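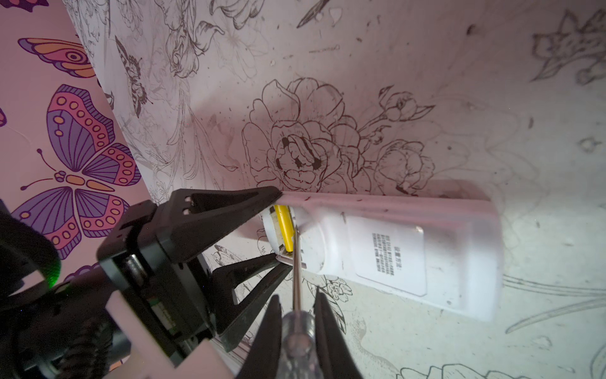
Power strip on a wall: does the cord length count toward the load?

Posted by wolalham_mike
Wednesday, May 11, 2022

I have a white plastic power strip fixed flat to a papered wall over a desk. The wall outlet is a 15 amp circuit at 120 volts. The strip is rated 15 A. Plugged into it are a monitor, a laptop charger, a desk lamp and a label printer. My plug-in meter reads 537 watts when the printer is heating and 71 watts the rest of the time.

I would like to add a small space heater for the mornings. The heater is rated 1,200 watts on high and 600 on low. Adding the numbers on high puts me under 1,800, so on paper it fits. Is that the correct way to figure it, or is there some derating for the cord? The cord is 6 feet, 14 gauge.

Lorena Olivares

Your arithmetic is right but you are comparing it to the wrong limit. 1,200 plus 537 is 1,737 watts, or 14.5 amps at 120 volts. A 15 amp breaker will usually carry that for a long time without tripping. The common rule for a load that runs three hours or more is 80 percent of the breaker rating, and for a 15 amp circuit that is 12 amps, or 1,440 watts. On low you would be at 1,137, inside that figure. On high you are over it whenever the printer heats.

Cord length is not your problem. Six feet of 14 gauge drops well under half a volt at 15 amps. The contacts are what get hot. A worn receptacle has a little resistance at each blade, and the heat there goes up with the square of the current. A heater holds that current for hours, while a printer pulls it in short bursts.

Most heater manuals say to plug directly into a wall outlet — no strip, no extension cord. I would follow that even on low. Also find out what else is on the breaker. Bedroom circuits often feed two rooms, and the meter on your desk can't see the other one.

If the strip's plug or the outlet face is ever warm to the touch, stop using that outlet until it has been checked.

dkranz

Mine ran a heater on a strip for years, no issue. Breaker trips if its too much, thats what its for.

Ocampo_Tom

The breaker protects the wire in the wall. It will not trip on a loose contact drawing 10 amps, and that contact can still char the plastic. Agree with Lorena on using the wall outlet.

One addition: measure the line voltage while you have the meter out. If yours sits at 124, a resistive heater draws more than its label says, close to 7 percent more power.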